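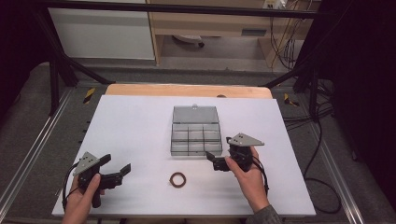 Start position, both grippers up, ring in front of the organizer

Ring ends up on the divider instead of in the compartment - more demos or different demos?

Posted by Henok Kumsa, 26th March

I'm teaching a two-arm setup to put a small brown ring into one compartment of a clear organizer box. The demos are done by hand with a pair of hand-held grippers, one in each hand, and the policy is then trained on those recordings and run on the arms. The box sits on a white board on the table with its lid already open, and the ring starts on the board in front of it.

I have 200 demos so far. The pickup is fine. The arm goes down, closes on the ring and lifts it nearly every time. The trouble is the release. It goes to the right area of the box, then lets go a little early or a little to one side, and the ring lands across a divider. Sometimes it hovers over the box and doesn't open at all.

Things I have tried: training for longer, slowing down playback, and throwing out the demos where I fumbled the ring. None of that changed much. I always use the right hand for the ring and keep the left one near the box without touching it. Should I just record more, or is there something wrong with how I'm doing them?

Hongmei Cai

Before recording anything else, look at where the ring goes in your existing demos. If you didn't pick a compartment and stick to it, the policy has learned an average of several, and the average of two neighboring compartments is the wall between them. That would match what you're seeing. We had this on the Skultik sorting job and wasted 373 recordings on it.

Choose one compartment. Write it down so that anyone else recording uses the same one. Then do the release in clear stages: move over the compartment, stop, lower until the jaw tips are below the top of the dividers, open, go straight up. Keep the stop short but make it the same each time. If you let go on the move, the timing is different in every demo and the model can't tell what triggers it.

The hovering is probably also from the demos. People pause over the box to line things up by eye, and long pauses with nothing happening teach it to stay put. Trim them or redo those takes.

Clear plastic doesn't help either. The walls are thin and you can lose them against a white board depending on the light. Try a darker sheet under the box for a few takes and see if the walls show up better in your recordings. If you change it, change it for the robot runs too.

One more thing - your left hand. If it isn't doing a job, decide on a parking spot for it and return there every time. Better still, use it to steady the base, so the box doesn't slide when the jaws touch it.

Carol Penrose

More data. We did 923 for a similar task and it got a lot better.

Rūta Luik

I agree with Hongmei on the release. I'd add that you should move the ring's start point between takes, within the area the arm will really see, and shift the box slightly as well. Keep the target compartment fixed relative to the box, though.

Also check the gripper width signal. On ours it lagged behind the video by almost 2 frames, and the arm opened late because of it. Play one demo back slowly and compare the moment the jaws part with the logged width. Takes five minutes.

Henok Kumsa

Thanks. I went back through the demos and I had been using three different compartments, mostly without thinking about it. Redoing them with the back left one only. I'll check the width log before I start and post again in April when the new set is trained.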